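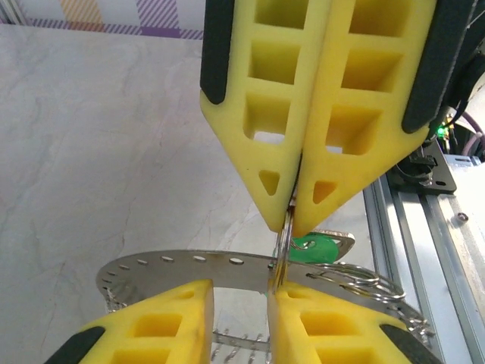 Every robot cell gets a maintenance plan, and every plan is written by someone who'll never have to follow it. Ours at Siltberg covers 17 checks. The cables get one line: "inspect."

I'd trade half the others for a decent page on cables. Our log has 1,721 entries, and the dull ones about a rubbed sleeve or a tired connector are the ones I reread.

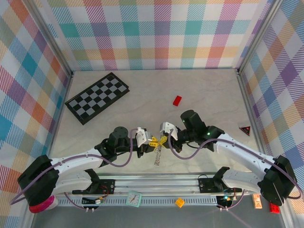 Cable slack is a matter of taste, and most people have bad taste. Too tight and the wrist pays for it; too loose and you've built a snare. I like thin purple cables looped along both arms, if only for the color, which shows up well against white links. Black on black is how you end up inspecting with your fingertips.

Cosgrove wants the plan down to 2 pages. Fine. Start with the fonts.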